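Section 4. Setting Up the Pamano Mount and Making a First Alignment

This section covers placement of the mount, balancing of the telescope tube, and the alignment procedure that must be carried out before the first observing session. It applies to all Pamano equatorial mounts supplied with the Tradard hand controller. Owners of the fixed-pier version should read Section 5 first and return to step 4 of Section 4.2.

Allow one full evening for the first set-up. Later sessions will take much less time, provided the mount is left at the same latitude setting.

CAUTION: Never point the telescope or the finder at or near the Sun. Keep both dust caps in place during any work carried out in daylight.

4.1 Before You Begin

Choose a site with a clear view toward the celestial pole and, if possible, a low southern horizon (a low northern horizon for observers south of the equator). Grass or packed earth is preferable to asphalt or concrete, which release heat for several hours after sunset and disturb the air above them. Avoid sites directly beside a heated building.

Assemble and inspect all parts indoors, in good light, on a firm and level table. Small fasteners are easily lost outdoors after dark.

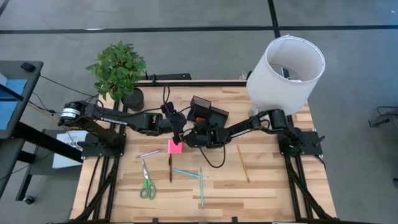
Indoor work table.

Confirm that the following are at hand:

Tripod with spreader plate
Mount head with latitude bolts fitted
Counterweight bar and both counterweights
Dirnar dovetail plate and two clamp screws
Tradard hand controller and coiled cable
12-volt power supply or field battery
Red flashlight
A record of the latitude and longitude of the site

If any part is missing, do not substitute hardware from another mount. The latitude bolts in particular have a fine thread and will be damaged by standard bolts of similar size.

4.2 Placing the Tripod and Mount Head

1. Spread the tripod legs fully and press each foot into the ground. Extend the legs only as far as needed. A low tripod is more stable than a tall one.

2. Place a level on the tripod top and adjust one leg at a time until the bubble is centered.

3. Turn the tripod so that the leg marked N faces the pole. Owners in the Southern Hemisphere should turn this leg to the south.

4. Lower the mount head onto the tripod and tighten the central bolt by hand. Do not use a wrench.

5. Loosen the rear latitude bolt, then turn the front latitude bolt until the pointer agrees with the latitude of the site. Tighten the rear bolt until it just touches the casting.

Note: The latitude scale is intended as a starting point. Final adjustment is made in Section 4.4 with reference to the sky.

CAUTION: Support the mount head with one hand whenever a latitude bolt is loose. The head may drop suddenly and trap the fingers.

4.3 Balancing the Tube

A telescope that is out of balance places a constant load on the drive gears. The controller may then lose track of its position, and the gears will wear unevenly. Balance must be checked each time an eyepiece, camera, or dew shield is added or removed.

1. Screw the counterweight bar into the mount head and slide on both counterweights. Fit the safety cap at the end of the bar before proceeding.

2. Attach the tube by means of the Dirnar dovetail plate. Tighten both clamp screws.

3. Fit the finder, the diagonal, and the eyepiece that will be used most often.

4. Hold the tube firmly and release the right ascension lock. Bring the counterweight bar to the horizontal. If the tube side falls, move the counterweights outward. If the bar falls, move them inward.

5. Tighten the right ascension lock with the bar horizontal. Release the declination lock and slide the tube forward or back in its rings until it remains level when released.

6. Tighten all locks and check once more that the safety cap is secure.

Always attach the counterweights before the tube, and remove the tube before the counterweights.

4.4 Polar Alignment

Polar alignment brings the right ascension axis of the mount parallel to the axis of the Earth. When this has been done, the mount can follow a star by turning about one axis at a steady rate.

1. Wait until the sky is dark enough for the pole star to be seen without effort. Set the tube to the home position, with the counterweight bar pointing down and the tube facing the pole.

2. Remove the front and rear caps of the polar scope. Turn on the reticle light and reduce its brightness to the lowest usable level.

3. Look through the polar scope. Using only the azimuth knobs and the latitude bolts, bring the pole star into the field. Do not release the right ascension or declination locks for this purpose.

4. On the controller, select UTILITIES, then POLAR CLOCK. The display shows the present position of the pole star on the reticle circle.

5. Place the star at the position shown. Tighten the azimuth knobs evenly, a little on each side in turn, and confirm that the star has not moved. 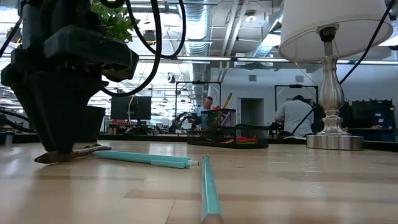 Observers in the Southern Hemisphere must use the four-star pattern in Octans, which is faint and may not be visible from towns. Where the pattern cannot be seen, set the mount by compass and latitude scale, correcting the compass reading for local magnetic declination. Then carry out the drift method given in Appendix C.

Note: Polar alignment made in this way is sufficient for visual observing and for short exposures. Long-exposure photography calls for the drift method in either hemisphere.

4.5 Star Alignment With the Tradard Controller

1. Connect the coiled cable to the port marked HC and then connect the power supply. Switch on the mount. The controller will display its version number.

2. Enter the date, local time, time zone, and site coordinates. In regions that change their clocks, check the daylight saving entry with care, especially in November. An error of one hour will cause the telescope to miss its target by 15 degrees.

3. Select ALIGN, then 3-STAR. The controller offers a list of bright stars above the horizon. Choose a first star well clear of trees and buildings.

4. The telescope will slew toward the star. Keep hands and clothing away from the tube until it stops.

5. Center the star in the finder with the arrow keys, and then in the eyepiece. Finish each movement with the UP and RIGHT keys only, so that slack in the gears is taken up in the same direction every time. Press ENTER.

6. Repeat for the second and third stars. The third star should be on the opposite side of the meridian from the first two.

7. When ALIGNMENT SUCCESSFUL appears, the internal catalog of 3,261 objects is available. If ALIGNMENT FAILED appears, check the time and site entries before repeating the procedure.

Should the first star be far outside the finder field, switch off the mount, return the tube to the home position, and begin again from step 1. The controller assumes that every session starts from home.

4.6 Checking the Result

Select a bright object at some distance from the alignment stars and allow the telescope to slew to it. The object should appear within the field of a low-power eyepiece. Leave the telescope tracking for several minutes and look again. A steady drift to the north or south indicates that polar alignment should be improved. A slow movement to and fro in the east-west direction is normal and results from periodic error in the worm gear, which may be reduced by the training procedure in Section 7.

If error code 121 is displayed during slewing, the right ascension motor has met excessive resistance. Switch off the power at once. Check that the tube is not touching a tripod leg, that no cable has wound around the counterweight bar, and that the balance has not changed. Power may then be restored and the alignment repeated.

4.7 Ending the Session

1. Select PARK and wait until the mount has returned to the home position.

2. Switch off the mount and disconnect the power supply.

3. Replace all dust caps. If dew has formed on the front lens or corrector, do not wipe it. Bring the tube indoors and leave it uncovered, facing slightly downward, until it has dried naturally.

4. Remove the tube, and then the counterweights.

Questions concerning this section may be addressed in writing to Dionysis Karras, Technical Publications, Eskola Instruments. Please quote the serial number found beneath the mount head.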